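Somolau Robotics Course
Handout 6: Cutting tasks with a tool held in the gripper

Read this before the lab session. Bring your printed copy, because there is no screen at the bench.

1. What this unit covers

Up to now the arm has picked things up and put them down. In those exercises the object in the gripper was the thing we cared about. In this unit the gripper holds a tool, and the thing we care about is at the far end of it. That changes how you teach positions, how you choose speeds and what can go wrong.

The food is a leek. Earlier groups used cucumber, which rolls, and bread, which tears. A leek is long, fairly straight and cheap, and it shows clearly whether a cut has gone all the way through. The outer layers often stay joined at the bottom when the blade stops a little too high.

2. Tool centre point

The controller knows where the flange is. It does not know where the blade is until you tell it. The point you give it is called the tool centre point, or TCP. For pick and place we set the TCP between the fingertips. For cutting, set it at the tip of the blade.

To find the offset:

Close the gripper on the handle with the arm in slow mode.
Bring the tip down to the paper target until it just touches, then save the pose.
Tilt the wrist and touch the same spot again. Save four poses in all, each with a different tilt.
Run the TCP routine and write the result in your log.

If the error is larger than 2 mm, do it again. The usual cause is that the handle has shifted in the fingers between poses. Handles are rounded and the fingers are flat, so the knife can turn slightly under load. Mark the handle with a pencil line where it meets the fingers and check the line after every run.

3. Start position

Every cutting program begins from the same pose. The arm is folded in close, the tool points straight down and the tip rests on the board at the end of the stalk. Starting in contact with the board gives you a known height. All later heights are measured from it.
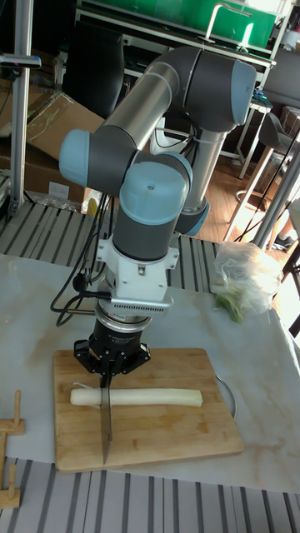

Shazia Khattak

With the blade at the left end of the stalk, the cuts work along to the right. Keep this order in your own programs, as the marking script expects it.

Look at the cables before you press start. They loop down beside the gripper on the left, and a wrist turn in the wrong direction will pull them tight. Jog the wrist through its full range by hand once, with the arm raised, and watch the slack. If a loop comes near the board, stop and move it.

4. The cutting motion

A straight push down is the simplest motion and the worst cut. It squashes the stalk before the blade goes in. People slice by moving the blade along its own length while it goes down, and the arm should do the same.

We break one cut into five moves:

Lift to the clear height.
Step along the stalk by one slice width.
Tilt the blade to the cutting angle and lower it until it meets the stalk.
Slice, moving down and along together.
Press to board height and hold.

The slice width for the first exercise is 15 mm. Once that works, try something narrower, but note that thin slices stick to the blade and travel up with it. Leave them there until the program has ended.

The hold at the bottom is set to 500 ms. Without it the arm begins to lift before it has settled at the board height, and the last layer is left uncut. Some of last year's groups set it to 700 ms with good results. It makes the full program slower, and you should say in your report whether you think that is worth it.

5. Keeping the stalk still

There is one arm and nothing holding the leek, so friction with the board does most of the work. The sideways part of the slice will drag the stalk if it is too fast. Reduce the sideways speed first, then the downward speed. Do not hold the stalk with your fingers, at any speed, for any reason.

Hashmi and the second-year group are building a small clamp for the board. It may be ready by December. Until then, plan for some movement and teach the start position again when you change to a new stalk.

6. Rules at the bench

One person is at the stop button for the whole run and does no other job.
Hands stay off the table while the arm has power.
The knife goes into the gripper last and comes out first.
Open the gripper only when the tip is on the board. A knife dropped from clear height will bounce.
Unused leek goes back in its bag. Cut pieces go in the compost and are not for eating.

Sadia Memon will check each group's stop test before the first powered cut. If she has not signed your sheet, you have not done it.

7. What to hand in

A log with the TCP result, the board height and the speeds used.
A table of every cut from one full run, marked clean, joined or missed.
One page on what you changed between your first run and your last, and what each change did. Include changes that made things worse.

The top mark for the unit is 17. Most marks are lost on the log. Write values down when you set them — going back through the controller history afterwards takes a long time and the entries have no labels.

8. Reading for the next unit

Chapter 4 of the Gresholm notes, on force limits. Skip the part on calibration, which applies to the older sensor. The next handout replaces the fixed board height with a contact check, so keep your program from this unit. You will be editing it.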